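Leluvstead Hand Gripper Pair: Set-up Guide for Home Builders
Section 4. First handling check

Before you start this section, both grippers must be assembled and the linkage screws must be tight (see Section 3). You need a table or a mat, an open cardboard box and one roll of black tape. The tape roll is a good first object for these grippers. It has round sides, it does not break, and you can buy it everywhere.
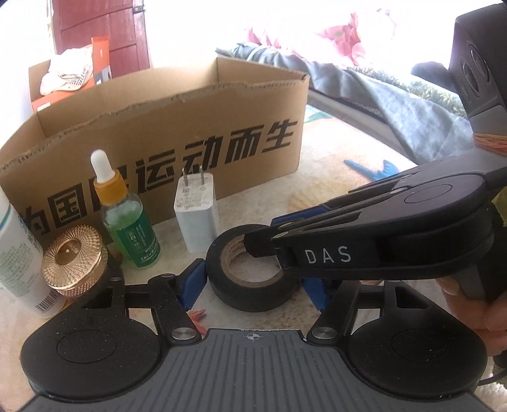
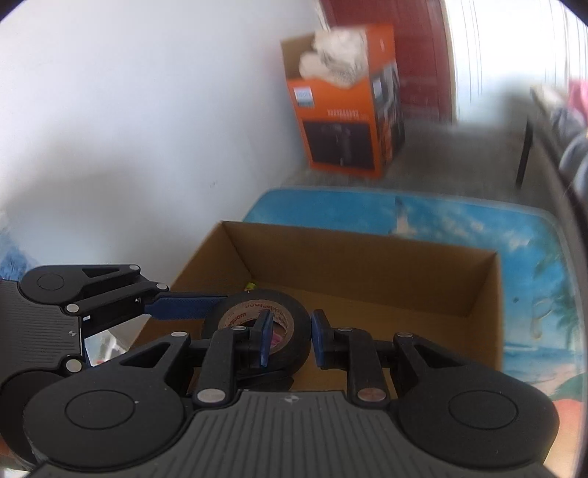 Figure 4-1. Two grippers and the tape roll. First picture: roll lying flat on the tabletop. Second picture: roll held between the blue finger pads.

4.1 Preparation

1. Put the tape roll flat on the table, in a place where both grippers can reach it.
2. Hold one gripper in each hand. Keep your fingers on the handle section and away from the linkage.
3. Open and close each gripper 7 times without an object. The movement must feel the same each time.
4. Look at the finger pads. If a pad is turned or has come up at one corner, press it back before you continue.

Note: Dust on the black housings is normal and does not disturb the work. Dust on the pads does. Wipe the pads with a dry cloth.

4.2 Picking up the roll

5. Open the first gripper wider than the roll and bring the fingers down on both sides of it.
6. Close slowly until both pads touch the tape. Do not press more than you need. The cardboard core can become oval.
7. Lift the roll and turn it so that the opening looks up.
8. Bring the second gripper from the side, with one finger above the roll. Stop before the two grippers touch.

CAUTION: The linkages of two grippers can catch each other. If this happens, open both grippers and move them apart. Do not pull.

4.3 Placing in the box

9. Move the roll over the box and lower it to the floor of the box.
10. Open the fingers completely before you go up. If you go up too early, the roll comes with you.
11. Repeat steps 5 to 10 with the other hand.

Note: Cut the flaps from the box. In my first tests I left them on and the housing hit them very often.

4.4 Maintenance

Put one drop of Vogler light oil on each pivot pin after 400 cycles. Change the pads after 3,000 cycles, or earlier if they are smooth. My own first pair of pads lasted 2,408 cycles.

CAUTION: Do not let oil come on the pads.

If one finger closes later than the other, go back to Section 3.6 and adjust the linkage again.

Text: Halvard Solheim. Last change 28/03/2023.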